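2026-06-21

Late home, feet killing me. Writing this quick before I forget which bits went wrong.

In for 8, Aurelio already there with the lights on and the kettle off, typical. Plan was bottles all day. Target from Lucie is 709 demos by the end of the job and we were sat at 645 last night, so not far, but they're the nasty ones left. Crushed ones. Anybody can do a nice round bottle.

Morning on the remote handset. My hands are too quick for it, Aurelio keeps saying so, there's a lag and I push through it and then the arm catches up all at once. Slow down, slow down. Threw away the first lot because I'd overshot on every approach and corrected at the end, and then that's what it learns, the wobble. Better after tea. Found if I rest my elbow on the bench and only move from the wrist it comes out nearly smooth.

Clear plastic is still the worst of it. Up close you get all glare and creases and you're seeing the orange straight through the bottom of the bottle, so where does the bottle stop? I was going by feel half the time and I haven't got any feel, it's a handset. 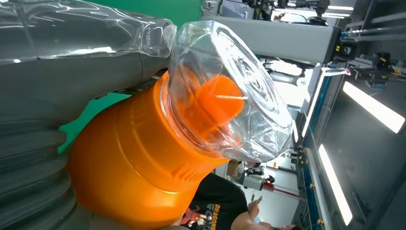 Why not just program the moves for a crushed bottle?

Every one is crushed differently, so a fixed path only fits the bottle you wrote it for. Showing it lots of goes, by a person, with the bottle lying a new way each time, gives it something to work from when the next odd one turns up.

Lucie rang at dinner. Plarov want a date. She told them July, didn't ask us first. Aurelio went very quiet and ate his crisps.

Afternoon by hand, arm slack and me pushing it about. Much nicer! Tiring on the shoulders though, and you have to keep your own arm out of the veiw or the whole take is binned. Lost 2 that way. Got 18 good ones saved before we packed up, all labelled, all copied over to the Rewi drive. Checked it twice after what happened last month.

Tomorrow: ask Lucie about gloves. Swap the handset battery. Do the flat ones first while I'm fresh, not last like today. Stop overshoting.

Must ring Mum back. Bed.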